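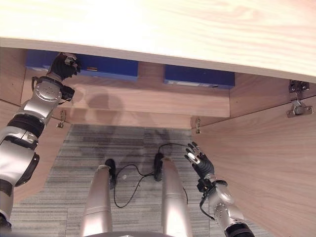

Caroline Chege wrote back within the hour: if I was going to stand up and tell people to salt a chicken the night before, I had better also tell them where to put it, because her fridge holds milk, mustard and one shelf of her husband's hot sauce.

So we start there. Read Caroline's note out loud. Wait for the laugh. If there is no laugh, go on anyway.

OPENING
Salt the bird the night before. No wrap, no bag, bottom shelf, on a rimmed tray. Bottom shelf matters: chicken juice travels down and lettuce has no defenses.
One teaspoon of kosher salt per pound. Table salt is finer, so use half. Ask who has ever mixed these up. Raise my own hand first.
Don't rinse the chicken. Somebody's grandmother did. Mine did too, and she lived to a great age, but she also smoked.

TIMING
Four-pound bird, hot oven, 425. Start checking at 60 minutes. Small ovens lie in both directions.
Thickest part of the thigh, 165 on the thermometer. Stay off the bone.
"Until the juices run clear" - say what I think of this, but briefly. Last time it took 3 minutes and Lucyna Szewczyk started putting on her coat.
Rest it before carving. Fifteen minutes will do. Make the gravy, find the good platter, discover the good platter is at your sister's.

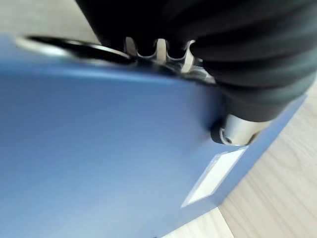
Blue binder, with label window.

GRAVY
Pour off the fat, keep the brown bits. People wash the brown bits down the sink and then buy a packet that tastes of brown.
Two tablespoons of fat, two of flour, stir until it smells like toast. Then a cup and a half of stock, a splash at a time.
Lumps: strain it. No one at the table will ask.
Tonantzin Solís will want to bring up cornstarch. Let her. She's right about it for anyone who can't have flour, and she'll be happier for the rest of the evening.

LEFTOVERS
Get the meat off the bones while it's still warm and into the fridge inside two hours. Three or four days, then it's over, however hopeful you feel.
Bones go in a pot with an onion and cold water. Barely a simmer. If you freeze it, write on the tub. Tell the one about the September lunch where I thawed what I took for stock and served Kerubo Okoth hot applesauce with noodles in it. She had seconds, and I've never known what to make of that.

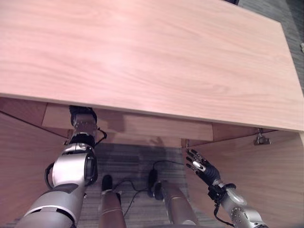

Desktop, light wood grain.

QUESTIONS I WILL GET
Can I start from frozen? Not for this. Thaw it in the fridge, a day or more for a four-pounder.
Do I need a rack? Thick slices of onion do the job, and you can eat them afterward.
Butter under the skin? Fine, go ahead. It mostly ends up in the pan, where the potatoes are grateful.
Why is my skin never crisp? It went in damp. Refer back to the fridge, and to Caroline.

Recipe sheets are by the door, 70 copies. Take one for a neighbor.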